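Chapter 4
Comparing Grippers on a Tabletop

What you should be able to do after this chapter
Set up a fair test between two grippers.
Decide what counts as a successful grasp before you start.
Record failures in a form that someone else can use.
Tell a difference between grippers from a difference between operators.

In Chapter 3 we looked at the parts of a parallel gripper and at how force travels from the motor to the fingertip. We said little about which gripper you should buy or build. That question can't be settled from a data sheet. A maker can tell you the stroke, the weight and the top force, and all three may be correct, and the gripper may still do badly with the things on your table.

Most of this chapter follows one comparison from start to finish. The two grippers were the Cellis and the Bramwell. Both have two fingers and both close in a straight line. The Cellis has hard, flat finger faces. The Bramwell has narrower fingers with a soft pad on each face. The tests were run in the teaching lab at Godwood, using a small set of household objects and one wooden table.

The first plan was a simple one. Each operator would try each object with each gripper, and the gripper with more successful grasps would be called better. This gave 187 attempts before the plan was dropped. The trouble was the word "successful." One operator marked a grasp as good if the object left the table. Another waited until the object had been carried to the tray. A cloth that was lifted by one corner and then slipped out was a success on one sheet and a failure on the next. The sheets could not be added together, and the attempts had to be set aside.

The second plan began with a written rule. A grasp counted if the object was lifted clear of the table, held still while the operator counted to four, and put down inside the tray. Anything else was a failure, and the operator wrote down which part of the rule was not met. With this rule in place the lab recorded 469 attempts. Those are the ones used in the tables and exercises in this chapter.

Flat objects deserve special attention. A cup or a block gives the fingers two sides to press on. A mat lying on a table gives them almost nothing. The fingers have to reach the edge, get under it or pinch it up, and the thickness of the fingertip starts to matter more than the force behind it. Students are often surprised that a strong gripper can fail on a thin mat and a weak one can manage it. In Section 4.3 we treat flat objects as a separate group for this reason.

You will also meet the Jestel controller, which was used with both grippers. Keeping the controller the same is part of the method. If you change the gripper and the controller together, you can't say which change made the difference - a mistake that is easy to make when each gripper is sold with a controller of its own.

Before you read on
Pick a gripper you have used, or one you have seen at work. Write your own rule for a successful grasp in two sentences or less. Keep it. You will be asked to test it against a classmate's rule in Section 4.2.
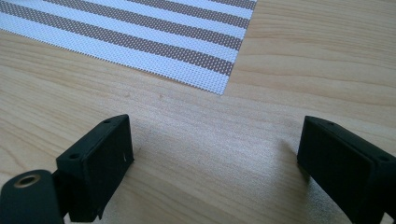

Emiko Yagi

Figure 4.1. Finger spacing before an approach. The fingers are spread well apart over the wooden tabletop, and the striped mat lies beyond them.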